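Notes from the Motosau room: 601 and counting

We passed 600 recorded examples on the marker task in February, and I promised I'd write something up for the newsletter once we did.

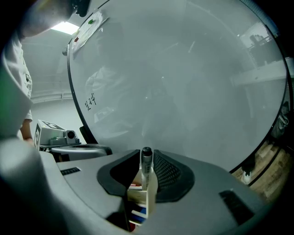 Kanini Mohamedi wrote back to my last item wanting to know why we don't just record one perfect pickup and copy it 600 times, which would free up the room by lunch. Fair question! I had the same thought when I joined, and I got to test it by accident. My first 60 examples were so alike they might as well have been one. I stood in the same spot, came in at the same height, closed the gripper at the same speed. I was very proud of them. Then we trained on that batch alone and the model did fine as long as the marker was exactly where I liked it, and went to pieces when we slid it over by the width of a hand.

So now we mix it up on purpose. Each session is 16 takes with the hand-held gripper, and between takes you have to change something: where you start from, how the marker is turned, how far away the whiteboard is, whether you come in from the left or the right. Njoroge Mohamedi made us a little deck of cards for this (shuffle, draw one, do what it says) and it has helped a lot, mostly because people are terrible at being random. Left to myself I go back to my favorite spot every single time.

A few other things we've picked up along the way, for anyone signing up for a slot:

Slow down when you close the fingers. The first batch from the Premell group had lovely smooth arms and then a snap at the end, and the model learned the snap beautifully.

Keep the fumbles. If the marker slips and you catch it again, finish the take and tick the "recovered" box. We used to throw those out, and I wish we had them back. The ones where you drop it and walk off to get coffee, please do delete.

Write your notes right after the session. I have tried doing it at 5 p.m. for the whole day and I could not tell you which take was which.

The shiny board is still giving us some grief. Glossy surfaces throw back light and blurry shapes, and early on I wanted to swap it for something dull. Barasa (our training setup, for the newer readers) seems to cope better with it now that we have examples from different times of day, so the board stays. I'd like more early morning takes if anybody is in before the rest of us. I am not volunteering.

What's next: we want to get to 700 before we freeze this set and hand it over to the Astonov folks, who will run it on their own arm and tell us what we got wrong. After that we start on putting the cap back on, and I have been practicing that one with my own two hands and a stopwatch, and it's harder than you'd think when you have to do it without using your other fingers.

Slots are on the sign-up sheet by the door, same as before. If you've never held the gripper, put your name down next to mine and I'll show you. It takes a few tries to stop moving like you're carrying soup.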